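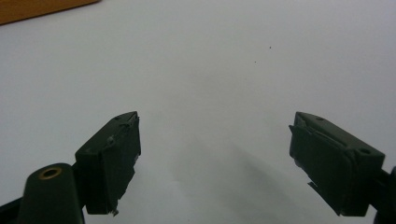 Re: Drovness title card and the November date

Date: Thu 15 September
List: regional-cinema-talk

On the list yesterday, a member wrote:

> So the makers of Drovness have put out a first title card and it is
> just the word, in gray, with a bit of fog on it. No cast, no tagline.
> Are we supposed to be excited? Also, does anyone know if the November
> release is firm? The last one from Clekgate Pictures was "firm" three
> times and I bought a babysitter for each of them.

I can answer the second part better than the first. The distributor sheet that went out to theaters last week has Drovness opening in November on 110 screens, with 5 of those in our state. Mine is the one with the broken armrests. The sheet says "date confirmed," in italics, and I don't love the italics.

For comparison, Clekgate's last picture, Eyvindsson, was promised to 900 screens and opened on 424. I saw it in a room with six other people, two of whom had come in for the air conditioning. I thought it was pretty good! The middle hour on the ferry is the best thing that company has paid for, and then somebody remembered there had to be a villain. I gather the villain tested well.

As to the card, I'd go easy on the fog. A title card in September mostly means the contract says there has to be a title card in September. What I'd like to know is who is doing the music. Fulonik did the score for Eyvindsson and posted in the spring that they were "in the cold place again with the cellos," so I am taking that as a yes until someone corrects me. The trade listing still has the composer line blank. It also has the running time as 5 minutes, so I wouldn't lean on it too hard.

> And is it a sequel or not? The synopsis mentions the ferry.

The synopsis mentions a ferry. The Clekgate people own one, as far as I can tell, and mean to get their money's worth. Different characters, different decade, same boat with a new coat of paint. If the paint gets a credit I'll stay for it.

I'll be at the first evening show on opening night if the date holds. Anyone on the list who wants to sit together should write to me off-list, and please say whether you talk during trailers. I do, a little.

Also, whoever has the list's copy of the Eyvindsson press book, it was due back in the spring. Page nine was already missing when it left me.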